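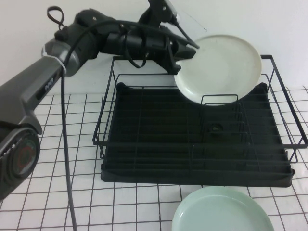

Kollumell League

The Kollumell League was a religious and political movement that grew up between the two world wars in the farm country around the town of Kollumell. It wanted a state run on church law, it ran candidates for the regional assembly, and for a while it had its own newspaper, its own youth wing and its own brand of lamp oil. I've been keeping this entry up for a good while now, and I still get letters telling me the League was really a farmers' union with hymns. I don't agree, but I'll try to be fair to that side further down.

Origins

The League began as a reading circle. Yurii Horobets, a schoolteacher who had lost his post after a quarrel over the catechism, started meeting with a handful of former students in the back of a grain store. They read scripture, then they read the newspapers, and pretty soon they were mostly arguing about the newspapers! Horobets came to believe that the new parliament was a foreign import and that the region had been better governed when the parish settled its own disputes. His pamphlet on the subject, The Narrow Table, is 54 pages long and very hard going (I've read it twice and I'd still have trouble explaining the middle part).

The first public meeting was held in June, after the hay was in. Police notes put the crowd at 200. The League's own paper, Griltent, said 800, and that bigger number is the one that went into most of the older histories. I used it myself in an early version of this entry before a reader set me straight.

Beliefs

League writing is repetitive, so the basic positions are easy to pull out. Land should stay in the hands of families who worked it. Judges should be trained by the church. Banks were suspect, cities were worse, and anybody who moved from one village to another was treated as a possible agent of something. The suspicion of outsiders got uglier as the years went on, and by the time Griltent was coming out weekly it was printing the names of traders its readers were told to avoid. Some of the gentler accounts skip over this. I think that's a mistake, and the lists are right there in the surviving issues for anyone who wants to look.

Organization

Members belonged to a local "bench," and each bench sent a delegate to the council in Kollumell. On paper the council elected the leader. In practice Horobets picked the council, so you can guess how the votes went. Women couldn't sit on a bench but did a great deal of the actual work, and the account books are nearly all in the handwriting of Yaryna Pylypenko, who also edited Griltent for its last stretch without ever being named on the front page.

Decline

The League won 2 seats in the regional assembly and never did better than that. Its two members fell out over a rail line, one of them crossed over to the governing party, and the benches in the southern valley stopped sending dues. Horobets was arrested, released, and then arrested again, and the council kept meeting without him until there was hardly anybody left to call the roll. Griltent folded first. The youth wing hung on longer, mostly as a choir.

Disagreements among historians

Abenezer Mamo treats the League as a political party from the start and thinks the religious language was borrowed to bring in voters. Sayaka Miyazaki reads the same pamphlets and comes out the other way: for her the elections were a side business and the church courts were the whole point. I lean toward Miyazaki, mainly on the strength of the bench minutes, which spend page after page on marriage cases and almost nothing on campaigns. The farmers' union reading goes back to Tamara Hnatiuk, and she does have the dues records on her side. A member paid by the acre, and what he got back in a bad year was seed.

See also

Griltent (newspaper)
The Narrow Table
Church courts in the southern valley

Last revised September 15, 2023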